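Womport Open - player and spectator FAQ

Last updated March. If your question isn't on here, email the tournament desk and we'll get to it, usually same evening.

When does play start?
First matches on court at 9:00 am, gates at 8:15. Evening session starts 6:30 pm or when the day matches finish, whichever is later. Last year one singles match ran past midnight so yes, it can be late.

How big are the draws?
Singles 32, doubles 16, both men and women. Qualifying is 24 players for four spots. No mixed this year, sorry, not enough courts.

Who is seeded?
Top eight in each singles draw. We go by the ranking list on the entry deadline, not the one that comes out during qualifying. Please don't email the newer list to us. We've seen it.

How do I enter?
Online form, then pay. Entry isn't confirmed until the fee shows up on our side. Fee is $39 for singles, doubles is the same but per team. Paying for a partner? Put both names in the notes box or it gets very confusing very fast.

I missed the deadline, can I still get in?
Maybe. Sign in on the alternates sheet at the desk by 8:30 am on the first day of qualifying. You have to be there in person. A friend can't sign for you.

What's the match format?
Best of three, tiebreak at 6-6 in every set. Doubles plays a ten-point match tiebreak instead of a third set. Qualifying is the same as main draw now, we dropped the short sets after everybody complained.

What balls are you using?
Tradimex, the regular yellow ones, same as last season. New cans at the start and for a third set. Not every seven games, we don't have the budget for that.

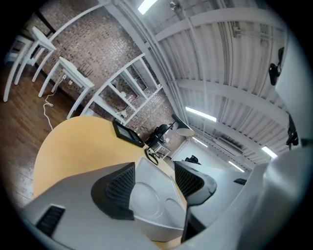
What if it rains?
The four outside courts are hard courts and dry pretty quick. If it's more than an hour we move matches indoors to the Forsyth Center, which has three courts and is ten minutes by car. Players have to get themselves over there. The referee gives at least 45 minutes notice before calling a match at the other site.

Are rain tickets refunded?
If less than one full match is finished in your session, you get a ticket for another session. No cash. Finals tickets are the exception, those get refunded.

How many seats are there?
Center court holds 1429 with the new end stand. Court 2 has 500. Outside courts are bleachers and standing room, first come.

Are seats reserved?
Center court only. Court 2 is open seating, don't leave a towel on a seat and go to lunch, the ushers will move it.

Is there prize money?
Yes. Winners and finalists in all four draws, semifinalists in singles. First-round losers from the main draw get $500 toward travel if they came from out of state. Bring receipts. Hotel or gas, both okay.

Can I pick my match time?
No. You can ask for "not before" if you have a flight or a work thing on day one, and Birgit Reinholz (tournament referee) will do what she can. After day one, no requests at all.

How late can I be for my match?
Fifteen minutes after it's called and you're defaulted. Five minutes costs you the toss and a game. Traffic on the bridge doesn't count as a reason, its there every year.

Where do I practice?
Courts 5 and 6, half-hour slots, sign up at the desk the night before. Four players to a court in the mornings.

Is there a stringer on site?
Yes, Beltier has a table by the players' entrance from 8:00 am to 7:00 pm. Same-day if you drop off before noon. Pay them directly.

Can I get coaching during a match?
From the stands between points, short words only. No coming on court. Juniors playing up in the main draw, same rule for you.

Do you have line judges?
Semis and finals only. Before that you call your own lines, with a roving official. If you want one on your court, stop play and ask.

Where do I park?
North lot for players, with the pass in your entry packet. Spectators use the school lot across the street. The grass strip next to court 4 gets towed, every year somebody finds out.

Can I bring food in?
Yes. No glass, no coolers bigger then a backpack.

Who do I ask about wheelchair seating?
Encarnación Herrero at the ticket office. Call ahead if you can, the ramp side of center court fills up for the evening sessions.

Will there be a live stream?
Center court only, from the quarterfinals on. Link goes up on the home page the morning of. Other courts have live scores, typed in by hand, so give them a few minutes.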